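Table linen, mostly: an hour with Macarena Cordero
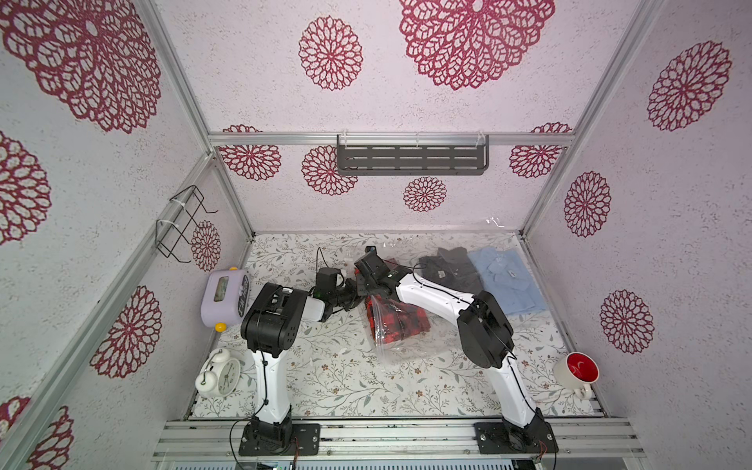 Florals top and sides: a vine-pattern cloth with red medallion panels behind.

She's late, the kettle's on, and there are tablecloths over every chair in the front room so I stand. Macarena Cordero has been buying and mending old household linen for most of her adult life, and sells it out of a narrow shop in Fairclough with a bell on the door that doesn't always ring.

"Move the damask, it's only damask," she says.

I move the damask.

I'd come to ask about printed cloth in particular. Florals, vines, the stuff a lot of us had on the kitchen table growing up and were told not to cut on. It's having a moment. Macarena isn't sure she likes the moment.

"People come in with a colour on their phone. They want that green, that exact green. And I say well, it was a different green when it was new, and it'll be a different green again if you hang it in the sun. They don't want to hear it. They want the green."

Sage is the one everybody asks for. Sage and tan, sage and cream. Five years back it was navy stripes and before that you couldn't give a print away. She had a box of 40 printed cloths from a hotel clearance in Tendholm that sat under the stairs so long the cat had kittens on it. Sold the lot last February, in a single morning, to a woman doing a wedding.

"Washed, obviously," she says. "Twice."

How does she price them? Badly, by her own account. A plain cotton cloth with a small repair might go for $40. A big hand-hemmed one with its napkins still together, $260, and she'll feel guilty at either end. The dearest thing she ever sold was a banquet cloth at $2,000, and she rang the buyer that night to ask if he was sure. He was sure. He was a bit annoyed to be rung.

Napkins are the trouble. Sets get split up. One goes in the picnic basket, one gets used on the dog, an aunt takes two. Macarena keeps odd ones in a drawer in the hope of marrying them up, and at last look she had 500 in there, none of which match anything. She showed me the drawer. It does not shut.

Koen Vanhove comes in around now with the bread. He does the dyeing and most of the heavy washing, in a shed out the back that used to be a laundry and smells like one still. He's quieter than she is. Sits on the damask.

I ask him about stains, because readers always write in about stains.

"Cold water," he says. Then nothing for a bit. Then – "Everyone goes hot. Hot cooks it in. If it's egg, or milk, or blood, cold water and leave it alone. Go to bed."

And wine?

"Depends on the wine. Depends on the cloth. Don't put salt on it, you've just got salty wine then."

Macarena disagrees about the salt. They've been disagreeing about the salt since they met, at a market in Prenodska where they had stalls across from each other and both sold next to nothing for two days in the rain. She says salt buys you time while you find a bowl. He says so does finding a bowl. It goes on a while and I've left most of it out.

Turmeric they agree on. Turmeric wins. Put it on the line in full sun and hope, and if it's still there after a week it's part of the pattern.

What about lace? I'd been reading about cotton lace runners and wanted to know whether you can machine wash them. Koen makes a face. Macarena says yes, in a pillowcase, tied off, short cycle, and don't spin. Dry it flat on a towel and pull it square with your fingers while it's still damp. "Pin it if your fussy. I'm not fussy."

She's a bit fussy. There are pins all down the front of her jumper.

Printed lace is a different conversation, meaning prints that only look like lace. Medallions, rosettes, that sort of border. She used to be snobby about those and has come round. "My grandmother had real lace on the sideboard and we weren't allowed to breathe near it. Then she had the printed stuff in the kitchen and that's the one I remember. Red. We drew on it. You could do your homework on it."

She has a theory about mixing patterns, which is that you should. Big with small. Keep one colour quiet and let the other shout. A faint vine on the table is fine under loud plates, or with something loud on the wall, and it's two medium-loud things that give you the headache. Koen's theory is that nobody looks at the tablecloth once there's food on it. He eats off a bare table at home. She brings this up twice.

Ironing, quickly, as I had a train. Iron from the back for prints. Damp, always damp, she keeps a spray bottle of plain water and thinks scented linen water is a swindle. Don't iron the folds in, roll the cloth round a cardboard tube if you've got room for the tube. The fold lines are where old cloth goes first. She held one up to the window to show me and there it was, a neat row of daylight along each crease.

Can that be fixed?

"It can be darned. It'll look darned. I like it darned."

The mending is what she'd do all day if the shop ran itself. She learned from a neighbour, then from a book with half the pages gone, then from getting it wrong. She's partial to Sunach thread, which comes in on small wooden reels and which she says is the only one that doesn't go fluffy on her. There's a biscuit tin full of it. She mends with a close match on the front, and on the back whatever's on the needle, so every cloth that leaves the place has a bit of purple or orange on the underside if you flip it over. Some customers have caught on and look for it. One sent a cloth back asking for more orange.

Last thing. I ask if there's anything she won't part with, and she goes upstairs and is gone long enough for Koen to cut the bread and offer me the end piece. Comes back with a small square tablecloth, cotton, washed so thin it's nearly see-through, yellow flowers you have to tilt to find. There's a pen mark in one corner. Hers, aged six.

"That's not for sale," she says, and puts it on the table, and Koen puts the butter on it.

The shop is open mornings, and afternoons if the light's on. Bring your own bag. She'll take odd napkins off your hands but please, ask before you post them.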